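Galería: los estantes de la oficina de Barajas
Inicio > Galerías > Sitios de trabajo
Publicado el 12 abr 2024

Llevaba tiempo queriendo dedicar una página a los estantes de nuestra oficina, y cada vez que me ponía a ello aparecía algo más urgente, como suele pasar con las cosas que a una le apetecen de verdad. En esta web hemos enseñado ya la fachada, la sala grande, el patio con sus macetas y hasta la puerta nueva del almacén (¡que tuvo más visitas que ninguna otra galería!), pero los estantes seguían sin su página. Y son lo que más miro a lo largo del día, porque los tengo justo encima de la cabeza cuando levanto la vista de la pantalla.

Quienes trabajáis en un sitio así ya sabéis cómo va. Un estante de oficina empieza el año muy formal, con sus archivadores puestos de pie y bien apretados, y llega a junio con una bolsa atravesada por encima, un cuaderno metido a presión y alguna cosa redonda y de colorines que alguien dejó delante de los lomos y que ya se ha quedado a vivir allí. A mí eso me gusta. Me cuenta más de la gente que trabaja debajo que cualquier organigrama, y además me alegra las tardes de invierno, cuando a las seis ya es de noche y lo único con un poco de color es precisamente lo que hay en los estantes.

En Oltov nos mudamos a Barajas con 173 cajas, entre libros, carpetas, catálogos y papeles que ya entonces no sabíamos muy bien para qué guardábamos. Las etiquetamos a mano, con rotulador gordo, y aun así tardamos semanas en encontrar los manuales de Zirex, que habían viajado con los manteles de la cena de Navidad. Aprendimos poco de aquello, la verdad, pero al menos los manuales están localizados desde entonces y los manteles también.

Sobre cómo ordenamos

Hay tantas maneras de ordenar como mesas. Unos van por proyectos, otros por tamaños y hay quien va por colores, que parece una frivolidad hasta que tienes que pedirle a un compañero por teléfono que te busque «la roja alta» y te la encuentra a la primera. Yo soy de las que ordenan por uso: lo de diario a mano, lo de vez en cuando un poco más allá y lo que no he abierto en dos años, en el extremo al que hay que llegar de puntillas. Funciona bastante bien mientras nadie necesite lo de las puntillas.

Los papeles del proyecto Sterkus merecen mención aparte. Ocuparon durante una temporada más de un metro de balda, y cuando por fin los revisamos nos salieron 200 hojas repetidas — el mismo informe, impreso una y otra vez antes de cada reunión. Las reciclamos casi todas y dejamos unas pocas para notas. Todavía voy gastando el taco, que tengo junto al teléfono, y de vez en cuando me encuentro apuntando la lista de la compra por detrás de un índice.

Con las mesas somos más tolerantes. La norma, si es que se le puede llamar norma, es que por la tarde quede sitio para apoyar los dos brazos. Lo demás va a gusto de cada cual: el vaso, la botella, las gafas de cerca, la planta pequeña que siempre acaba pidiendo una maceta mayor. Las bebidas, eso sí, con el tapón puesto cuando hay papeles cerca, que ya tuvimos un disgusto con un zumo de melocotón y un contrato recién firmado.

Las pegatinas son otra historia que daría para su propia galería. Las hay en los paneles, en las cajoneras y en el canto de alguna puerta, pequeñas casi todas, y cada vez que hacemos limpieza general sale el debate de si se quitan o se dejan. De momento se dejan.

La galería

Una mesa cualquiera, con su monitor apagado, una botella de etiqueta verde azulada y flor blanca, y el estante color crema bien cargado de libros y carpetas.
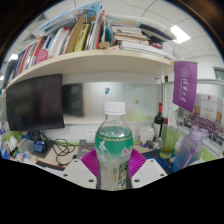

Cuando toca hacer repaso solemos ponernos 30 minutos de reloj, después del café, y cada cual se ocupa solo de lo suyo. Parece poco, pero si se pone uno más tiempo acaba leyendo apuntes viejos y no ordena nada (lo digo por experiencia, que una vez me pasé una mañana entera con un catálogo de persianas). Se sacan primero las carpetas que se caen de lado, se juntan los cuadernos finos para que no se pierdan entre los gordos y se pasa un paño por la balda antes de volver a colocarlo todo. Lo dudoso va a una caja que se queda junto a la fotocopiadora hasta el repaso siguiente, y si para entonces no lo ha reclamado nadie, sale.

El próximo repaso será en junio, antes de que empiecen las vacaciones, y ya tenemos pedidos unos sujetalibros metálicos para las baldas más largas. Si alguien de la casa quiere que su estante salga en esta página, que me lo diga al pasar por mi mesa, la del fondo, según se entra a mano derecha — y por favor, que no lo ordene antes, que luego quedan todos iguales.

Más galerías: La sala grande | El patio y sus macetas | La puerta del almacén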